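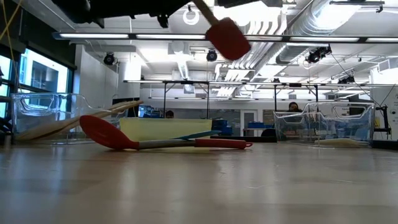

MELLONDEN, May — The Gavdale Foundation will award 214 small grants this year to community kitchens, school cafeterias and church meal programs across the Mellonden area, the foundation announced today. It is the largest number of awards made in a single round since the Community Table program began.

Grants of up to $999 may be spent on cookware, utensils, food storage, minor repairs and food safety training. Of the kitchens selected, 121 are receiving support for the first time. The foundation received 600 applications, and applicants that were not selected may reapply in the fall without submitting new financial records.

Larger awards for building work and commercial appliances are handled separately under the Sullum Fund, which opens later in the year.

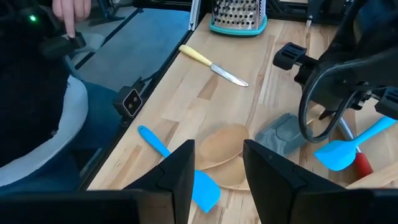

Nautiyal, speaking for the participating kitchens, said that small purchases are often the hardest to pay for, as most funders prefer to support new programs and leave basic supplies to the monthly budget. A kitchen serving lunch five days a week wears out its spoons and cutting boards long before it needs a new stove, Nautiyal said, and "those are the items people end up buying with their own money."

Under revised rules, kitchens will no longer be required to collect three price quotes for purchases below the grant limit. Receipts must still be kept and submitted with a one-page report at the end of the grant period. Programs that share a building may apply separately if they keep separate accounts.

Payments will be issued in two groups. School programs will be paid first so that supplies can be ordered before summer meal service begins. All other recipients will be paid the following month.

Recipients have been notified by mail. Questions about eligibility or reporting may be directed to the Gavdale Foundation grants office in Mellonden, open weekdays from 9 a.m. to 4 p.m.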